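Kitchen corner, plates and mugs — gallery

Posted 2021-10-16 by Mei-kuen Ng

Quick one tonight, the long write-up on the shelf paint will have to wait. Crockery, out of the cupboard and on a table. Small set, mixed colours, nothing matching on purpose. Got most of it in one go from the Bistberg clearance, the rest in dribs and drabs — a plate from Ait Ali when they were shutting the back room, the mugs from a box under somebody's stairs in Hostutlow.

I like odd colours together. My sister doesn't. She has 21 white plates and they're all the same and you can't tell whose toast is whose.

Brown mat underneath for all of these, it stops the plates skating about and it wipes down alright. Click for the bigger versions (the bigger versions are slow, sorry, still on the old hosting). 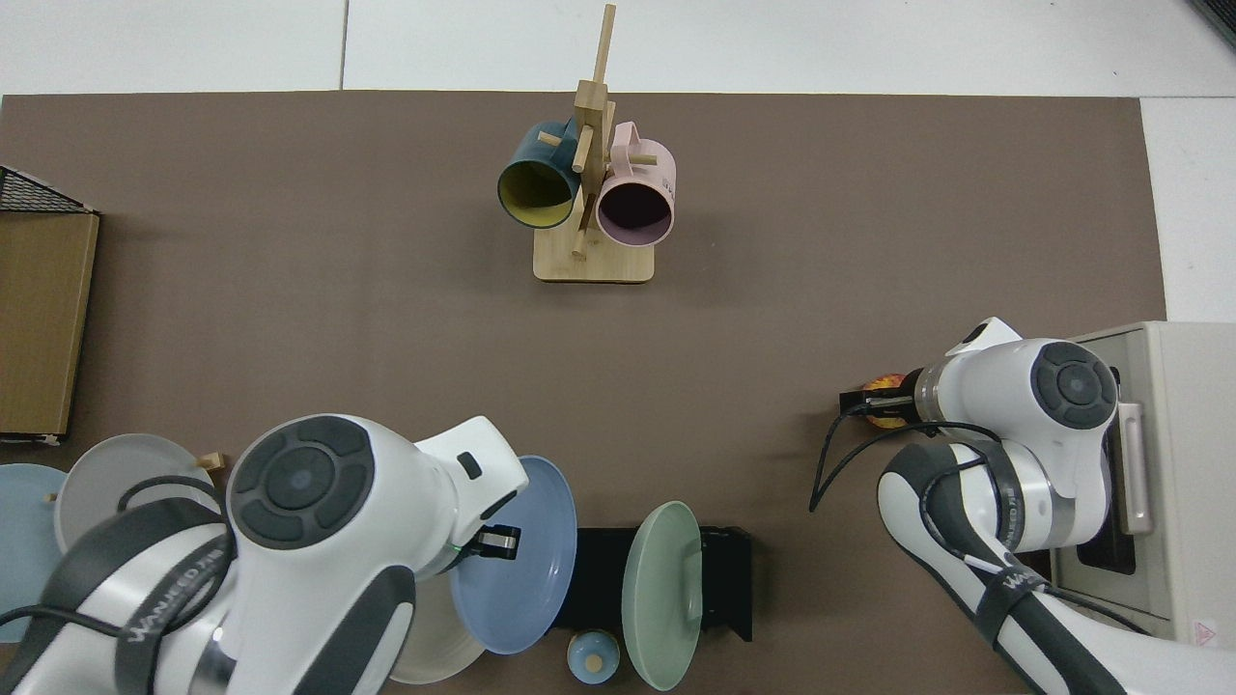
Mug tree with the teal and the pale pink. Blue plate and grey plate on the left, sage one in the black rack, and the little lidded jar in light blue.

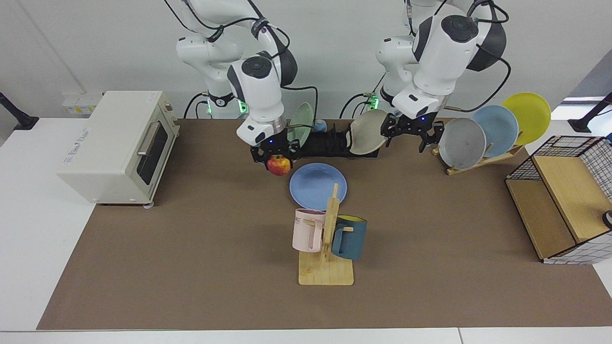 Toaster oven on the left, cream. Red apple with the yellow streaks. Light blue plate flat on the mat, pink mug and teal mug on the tree.

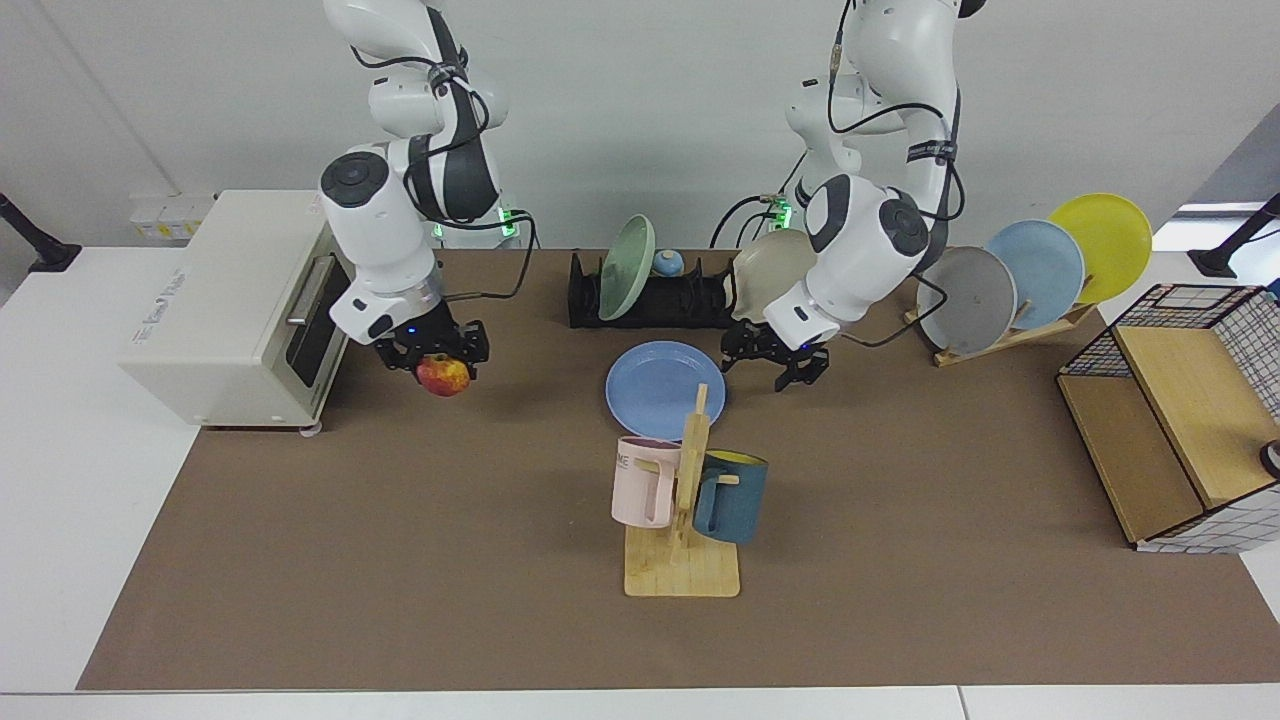
Pale green plate at one end of the rack and the beige one towards the other, small light blue bowl in amongst the slots. Mug tree in front.

Notes on the bits and peices

The rack. Black, slotted, low. Takes dinner plates and side plates, but leave a gap between or they knock. I've had taller ones and they tip as soon as you put anything heavy at one end.

The mug tree. Light wood, square-ish base. Oil it now and then, cheap oil is fine. Don't leave it standing in a puddle, the last one split. Put the heavier mug on first and hold the post while you do it.

The teal mug. Yellow inside, which is why I bought it really. Have been looking for a second one since December and had no luck — if you see one, shout.

Toaster oven. Does a tray of potatoes or two slices of cheese on toast, not both. Leave room behind it and don't pile plates on top, I know it's tempting.

Prices, as people always ask: the plates came to 86 for the lot, delivery in. I'm not selling any of it!

Next up

Bowls, once I've unpacked them. Then the Grastix hooks, which I've had up to 400 questions about it feels like. Will do the shelf paint after that, promise.

Comments are open again, be nice. If a picture won't load for you try it again in a bit or drop me a mesage.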